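About Vinport

Vinport sells and rents tabletop storage for shared workplaces: small baskets, trays, plates and desk organizers for offices, classrooms and staff rooms. We started with one customer, a print shop called Gravura, where lunch, pens and paperwork all ended up on the same table by noon. The owner wanted a way to clear it in five minutes. We put together a set of baskets and wrote a one-page plan for where things should go. Gravura still uses both.

Today we supply 114 workplaces. Most are small. Our largest account, Georgiev, has 23 break rooms on two sites, and each one has its own plan taped inside a cabinet door.

What we do

We visit, look at the tables people use every day, and write down what lands on them. Then we suggest containers in sizes that fit. Our catalog has 216 items, and a typical order uses only a few of them. Baskets with open sides are the most popular because people can see what is in them. Customers can rent a set for a month before they buy.

How we test

Every product spends time on a white table in our workroom before it goes into the catalog. We use ordinary things: bread rolls, bottled coffee, rulers, pens, pencil sharpeners. We check whether an item fits, whether it can be reached without moving something else, and whether the basket stays put when it is full. Baskets are washed between rounds and checked for warping at the rim.

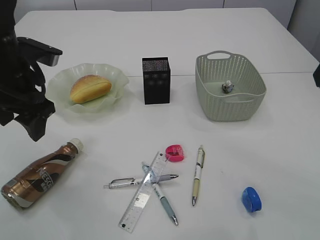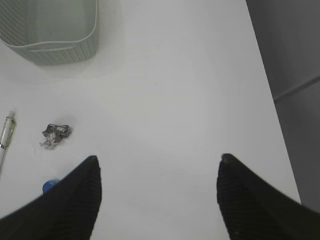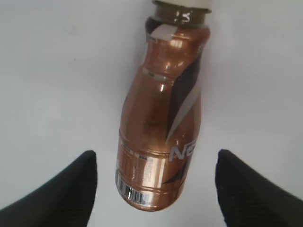 The white table in our workroom.

The basket shape we use most is the rectangular one with rounded corners, sold under the name Nerkano. It comes in two depths. The shallow one is meant for stationery and the deep one for bottles and packaged snacks. We recommend keeping food on a plate and out of the pen basket, and our printed plans show a separate spot for each.

Who we are

Nataša Pavlović founded the company after several years of managing supplies for an office building. She still does most of the first visits and writes the table plans. A staff of 5 handles testing, orders, deliveries and returns.

Visits and returns

First visits are free within our delivery area. Please send the size of each table and the number of people who use it. Rented sets are collected at the end of the month, or you can keep them and pay the balance. Unused baskets can be returned within 30 days. We close for inventory in the last week of December, and orders placed during that week ship when we reopen.

Page updated Jul 25, 2026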